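Notebook, kitchen chores in sim. 17/09/2021

Drawer and cabinet pulls, wrist view, run 1247 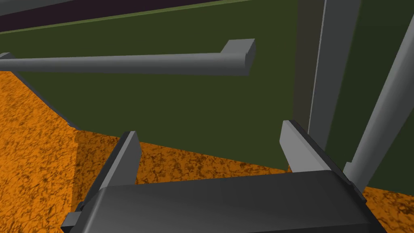 Priya thinks a pull in simulation proves very little about kitchens, and that we should wait for a real cabinet before writing "can open" anywhere. Her point is that a real front sticks, sags on its hinges and has something leaning on it from inside. Agreed for the summary page. For this notebook I'm logging sim results as sim results.

Start of the approach. Fingers open, palm low, bar well above the fingertips and still some distance off. The bar's end bracket is in view, just left of the right fingertip. Useful for Samer: he wanted a case where the bracket is visible from the wrist, to see if the detector takes it for part of the graspable length. A grasp on the bracket is a bad grasp. Mark it as a separate class and stop folding it into "handle".

The bar reads as slightly tilted from the wrist. Do not correct for this in the handle model. Take the camera roll from the arm pose and compare before touching anything else. I lost most of a day to this in May on the Lorix arm.

Approach order to try next:
Raise first, with fingers open, until level with the bar.
Roll to match the bar.
Advance straight in.
Close, check width, then pull.

The present planner raises and advances together. With a start pose this low that brings the fingertips up under the bar, and the contact check then reports a touch that is no grasp. Farzad's log has 2 of these from the Camenzind layouts. Same signature in both: force rises, finger width does not change.

Also in view on the right: a gray vertical post and a thin slanted pole. Neither is in the collision list I was given. The pole's foot comes down close to the right finger. If the base has to back up and swing right during the pull, that is the side that matters. Ask Isla whether the list is built from the layout file or typed by hand.

Floor texture is orange mottled stuff, very busy. The panel is flat green with no texture at all. Depth from stereo would have little to hold on to there. We use rendered depth so it doesn't show up in our numbers, but it would on hardware. Note for Priya, it supports her side.

On the wider question (can it do the chore yet): opening is one step out of 7 in the put-away task as Pejman wrote it up. The steps after it, reaching in past the front and setting something down by feel, have no working version here. I would not tell Sekside otherwise. A person with a full tray does the opening with a hip or one finger, and we are still planning the wrist roll.

To do
Separate class for brackets, relabel.
Raise-then-advance planner, same start pose, same seed.
Post and pole into the collision list.
Friction on the hinge joint: currently zero. Get a measured value from the Orkik cabinet when it is assembled.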